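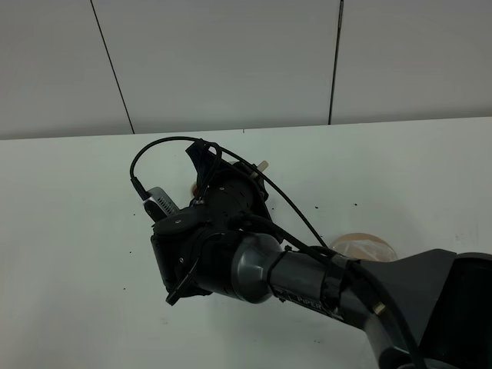
Marks on a white table top, and how to lay it for tea

Posted by Santeri Rantala in Home and Kitchen

We have a white table with a matt top against a white panelled wall. I wipe it down every evening, but it still shows small dark specks. They are tiny, and when I run a fingernail over them some seem to catch and some don't. I've used washing-up liquid and a soft cloth so far and I don't want to go at it with anything that will leave a shiny patch.

Second thing, same table. My aunt is coming over from Wondwood in January and she likes her tea done properly, with a pot, cups and saucers. The tea set is beige. Do I need a cloth underneath, or can it go straight on the white? And where should the pot go if only two of us are drinking?

9 replies, showing the 3 most useful

Jouko Kinnunen

Try the specks dry first. A plastic scraper or an old bank card held nearly flat will lift anything that is sitting on the surface, such as dried paint or glue. Then go over it with warm water and a drop of washing-up liquid, and leave a damp cloth on the stubborn ones for ten minutes before you wipe again. If a speck is still there after that it is probably in the finish, and I would leave it alone. Cream cleaner and the white sponge blocks are both slightly abrasive and a matt top will go shiny where you rub. I did this to a shelf in Melport and you could see the patch from the door.

Put a cloth down if you're worried about tea stains, but it isn't needed. Saucers catch most of it. Wipe up drips straight away, as black tea will mark some white finishes if it sits overnight.

For two people I keep the pot at the back, with the cups to the left of it, one in front of the other, and the handles turned to the right. Ours is a beige set too and it looks fine on plain white. The back cup has its tea in this one, the front one is still empty.
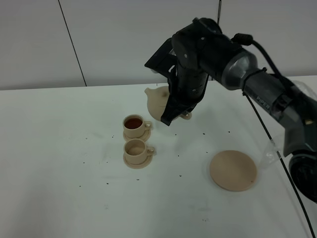 Flidum

Agree about the scraper. Can't help with the tea, I use a mug.

Seppälä68

Handles to the right is fine unless your aunt is left-handed, then turn hers round. I would move the pot further forward if either of you has a bad shoulder – reaching to the back of a table with a full pot is how I scalded my wrist. Also warm the pot before you put the tea in, and put something under it if the top is painted or varnished. A cork mat is enough, or a folded tea towel.

On the specks, check whether they come back in the same places. If they move about it's just dirt and you need to rinse your cloth more often.

Seen by 3927 people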